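*Drestus user guide, part 4. Read part 2 (Emergency stops) first. If you have skipped part 2, go back now and we'll say no more about it.*

## 4. Running the cup demonstration on an open day

This part covers the nesting demonstration as given at the Latuheru open day in August, with the changes made afterwards. The robot picks up one cup and puts it inside another. Grown adults will queue for this. Plan the room accordingly.

The demonstration has two halves. In the first, visitors watch the task in Kesadum, the simulator, on the big screen. In the second, the real arm does the same task behind the barrier. You can run the first half alone if the arm is sulking, but you can't run the second alone, as the talk won't make sense and neither will you.

### 4.1 Before the doors open

1. Switch on the screen computer, then the arm controller, in that order. The other order also works, but takes longer and produces a message that looks worse than it is.
2. Start Drestus and choose **Visitor mode**. The speed slider will be locked at its lower setting. Leave it locked.
3. Start Kesadum and load the scene called `cups_round_table`.
4. Start Memusex, the run log. Check that the clock at the top is moving.
5. Run the task once in Kesadum and once on the arm with nobody at the barrier.
6. Walk along the barrier and lean over it as far as you can. If you can touch the table, so can a determined eight-year-old. Move the barrier back.
7. Press each emergency stop in turn and reset it. All of them, including the one behind the leaflets.

> **Caution.** Visitor mode slows the arm down. It does not make the arm aware of people. Keep everyone behind the barrier whenever the controller is on, and this includes colleagues, photographers and anyone who says they used to work with these.

> **Note.** The first run on the arm after a cold start is sometimes a little off to one side. Do a second practice run before you start adjusting anything. At Latuheru we spent most of the morning correcting a fault that had already gone away.

### 4.2 Setting up the cups

Use the cups in the demonstration box. Other cups have been tried. Paper ones crumple, glass ones worry the audience, and the one with a handle is a story for part 9.

1. Wipe the table.
2. Put the lower cup upright on its mark.
3. Put the upper cup upright on the other mark.
4. In Drestus, press **Check objects**. Both cups should be listed. If a third is listed, somebody has left their coffee on the table.
5. Remove the coffee.
6. Press **Check objects** again.

The cups have to be the tapered kind or they won't nest, with or without a robot.

### 4.3 The talk

A full talk lasts 12 minutes, questions not included. A group of 16 can see both the screen and the arm in comfort. You will be sent 30. Put the tall ones at the back and speak up.

Say these things, in your own words if you have some:

- The arm isn't being steered by anyone in the room. It has been given a goal and is working out its own movements.
- It learned from practice runs in Kesadum, almost 4000 of them, before it was allowed near a real cup.
- It still gets it wrong. Say this early, before it does so on your behalf.

Do not say that the robot "wants" to stack the cups. Somebody will ask what else it wants and you'll lose the rest of the session to it.

**Running order**

1. Welcome the group and point out the barrier.
2. Start the Kesadum run and talk over it.
3. Pause the run while the upper cup is partly inside the lower one. Use the space bar. The pause button on the screen is too small to hit with people watching.
4. Explain what the gripper has to manage at this point (see 4.4).
5. Let the run finish.
6. Turn to the arm, say "starting now" out loud, and press **Run once**.
7. Keep one hand near the emergency stop and the other out of your pocket.
8. When the arm has gone back to rest, take questions.

> **Caution.** Never press **Repeat** during a talk. The arm will set off again at the exact moment you walk round to tidy the cups.

### 4.4 The paused run

Step 3 above is the part people remember, and the part most presenters rush. Leave the simulator paused for a good while. It's the only member of the team that will hold still for questions.

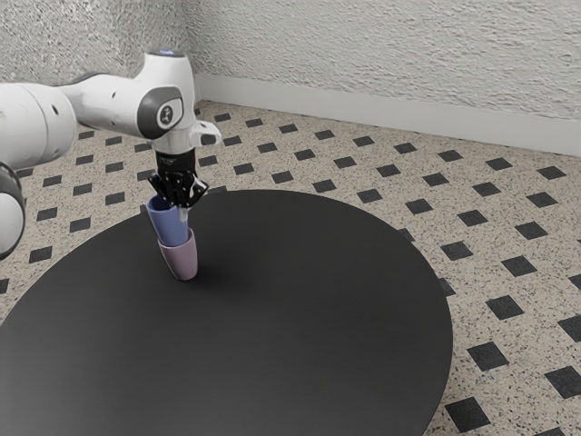

**Rowena Skelhorn**
Demonstrations engineer, Drestus

With Kesadum paused as shown, the blue cup is in the gripper and its lower part is inside the pink one. Draw attention to the tilt. The blue cup leans a little to the left, and most visitors won't notice until you tell them, after which they will notice nothing else.

Points worth making while the run is paused:

1. **The fingers are at the rim.** The gripper has two of them, one on each side of the blue cup. Ask the group where they would hold a cup if they had to put it inside another. Most will offer the rim without thinking, a decision that took us rather longer.
2. **The tilt matters.** A small lean can be put up with. A large one can jam the upper cup or drag the lower one across the table. Let someone try it by hand with the spare cups, on the visitors' side of the barrier.
3. **The pink cup is on its own.** Only the upper cup is being held. Whatever happens to the lower one depends on how gently the arm goes about it.
4. **The floor is decoration.** Somebody always asks about the tiles. They came with the room we picked in Kesadum and play no part in the task. Your real floor needn't match, and please don't put in a purchase request.

If the group is keen, use the arrow keys to step forward slowly. If the group is looking at the biscuits, press the space bar and move on.

> **Note.** Kesadum pauses the simulated arm only. It has no effect on the real one. This ought to be obvious, and is printed on a card beside the keyboard all the same.

### 4.5 When it goes wrong in front of people

**The arm stops before it reaches the cup.**
Drestus has lost sight of it. Ask the front row to step back a little, check for shadows across the table, and press **Check objects**. If both cups are listed, press **Run once**.

**The arm picks up the cup and then just hangs there.**
Wait. It's allowed a short time to plan, though it always feels longer in company. If the status light in Drestus turns amber, press **Return to rest** and start again.

**The upper cup misses the lower one.**
Let the arm finish and go back to rest, then switch it to **Hold** before you reach for anything. You'll get a sympathetic noise from the group. Accept it on the robot's behalf and run the task again. A miss followed by a success goes down far better than a clean run, though please don't arrange one.

**The lower cup falls over.**
Press the emergency stop if it's rolling towards the arm's base. Otherwise, treat it as a miss.

**Everything works and no one is impressed.**
Hand out the spare cups and ask for a volunteer to nest them wearing oven gloves with their eyes shut. The mood usually improves. The gloves are in the box.

> **Caution.** After any emergency stop, clear the table by hand before resetting. The arm may still have a cup in the gripper. Hold the cup before you open the fingers.

### 4.6 Between groups

1. Switch the arm to **Hold**.
2. Separate the cups and put them back on their marks.
3. In Memusex, mark the last run as *nested*, *missed* or *stopped*. Be truthful. The log is what the next version learns from, and it can't read the room.
4. Count nothing else. If the front desk wants visitor numbers, the front desk can stand at the door.
5. Have some water.

### 4.7 Closing down

1. Press **Return to rest** and wait for the arm to settle.
2. Export the day's log from Memusex before you close it. Closing first loses any runs you haven't marked.
3. Quit Kesadum. When asked whether to save changes to the scene, choose **No**, unless you meant to make some.
4. Quit Drestus, then switch off the controller at the wall.
5. Put both cups and all the spares back in the demonstration box. Visitors do take them home. We have stopped asking why and started packing extras.
6. Leave the barrier up until the controller fan has stopped.

Replacement cups and finger pads are listed in part 11. For moving the arm between rooms, see part 5, and bring a friend with a good back.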